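Clearing the bedroom, part two

Print this post | E-mail to a friend

The bedroom is the smallest room we have in Brirnville, and it's the one where everything ends up. Laundry comes in from the line, gets folded on the bed because there's no other flat surface big enough, and then it's ten at night and we're moving it all to a chair. I promised myself on Monday that I'd do it properly this time.

I started with the bed, as my aunt in Sikwood always did. The big flowered sheet went on, the one with the brown and navy blooms (I've loved it for years, even if Sorin says it looks like a tablecloth at a wedding). The teal velvet blanket is lovely in December and a terrible thing to fold, so it got folded once, badly, with its pillow on top. Then the clothes, stripes at the bottom.

The nightstand is next. Those cables! I've untangled them up to 61 times, I'm sure, and they find each other again by the weekend. And the cardboard box beside it still has to be dealt with. Spyros wants it for his move to Drandale, so if you're reading this, Spyros, please come and get it. 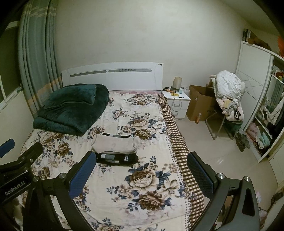
Reading time: 1 minute (200 words)

Part three will be the drawers, if I'm brave enough. Tell me how you fold a thick blanket, I'd really love to know.

Contact | All text and photos copyright the author | Back to top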